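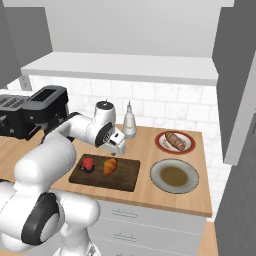
Kakthorpe Short-Stay Flats, shared kitchen, February walk-through. Inspected by Anitha Chettiar for Honorato Lettings. The agency sent me the old form with every box already ticked from last time, so I started over on a blank one. A kitchen gets a pass from me when I have tested the thing in the box, and a landlord's word goes in the comments column. Surfaces first. A light wood counter with a dark brown cutting board left out on it is what most guests will find when they walk in, and one board for raw meat and salad is one too few. The house rules mention a second board. I did not find it in any drawer.

1. Smoke alarm
Pass, on the second press. First press gave nothing. The log says tested monthly, all entries in the same pen and the same handwriting. Replace the battery anyway.

2. Fire blanket
Fail. It is in the hall closet behind the vacuum. Mount it in the kitchen, by the door.

3. Extinguisher
Pass with comment. Gauge in the green, tag current. Bracket is loose.

4. Water temperature at sink
Pass. The supplier's sheet claims the Retix valve "cannot" drift. I have heard that about other valves. Recheck at next visit.

5. Outlets and small appliances 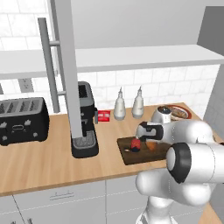 Item 5: toaster and coffee machine on the counter, double outlet on the tile behind the toaster.

Test button on the ground fault breaker works and resets. No scorch marks on the outlet plate that I could find. Crumb tray needs emptying, and "guests do it" is not a cleaning schedule. Cords should be checked at every changeover and somebody should sign for it.

6. Extension cords
Fail. One 2000 watt heater was running off a thin cord in the dining area. The manager told me it was only there for the cold snap. The dust on it says otherwise. Removed while I was on site.

7. Refrigerator
Pass. Cold enough on my own thermometer. The built-in display read two degrees lower, so ignore the display.

8. Floor
Comment. Gellden mat at the sink is sold as non-slip. It slid under my foot twice. Tape it or toss it.

9. Exit route
Pass. Door opens fully, 60 seconds from the far bedroom at a slow walk. Bikes in the hallway have been moved, I suspect for my benefit.

10. First aid kit
Fail. Box present, seal broken, no burn dressings, no gloves.

Items 2, 6 and 10 to be fixed within 72 hours, with dated photos sent to me. An email saying "all sorted" will not close them. Work order 3387 covers the bracket and the mat.

Not checked: gas shutoff (cupboard locked, no key on site), roof vent.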